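Katetti, porte-rouleau mural avec rabat

Le Katetti est un porte-rouleau de papier toilette pour les toilettes d'atelier, de bureau ou de petit commerce. Il se fixe directement au mur, sur une base en forme de boîte, et un rabat rectangulaire couvre le dessus du rouleau. Nous le proposons en gris foncé, qui va bien sur un mur blanc et qui marque moins avec les doigts.

Il accepte les rouleaux ordinaires et aussi la gamme Pop de 600 feuilles. Pour changer le rouleau, on lève le rabat, on retire l'axe et on le remet dans le même sens.

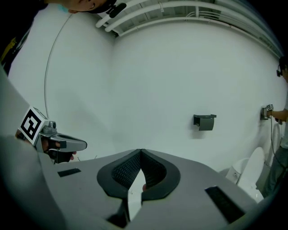 Tutier | Département Équipement sanitaire

Le papier se prend par le bas. Tirez une bande vers vous, puis vers le côté : le rabat retient le reste et la coupure se fait assez droite. Avec un papier très fin, il est préférable de prendre deux épaisseurs.

Pose
Deux vis et deux chevilles sont dans la boîte. Laissez environ 50 mm libres entre le rabat fermé et une tablette éventuelle, pour pouvoir l'ouvrir complètement. Sur le carrelage, utilisez une mèche adaptée.

Entretien
Chiffon humide et savon doux. Ne pas employer de poudre abrasive.

Commande
Vendu à l'unité ou par carton de 100 pièces. Les axes de rechange sont ceux de la série Jekico, à commander séparément. L'ancien modèle sans rabat n'est plus livré depuis septembre.

Fiche mise à jour le 7 janvier 2023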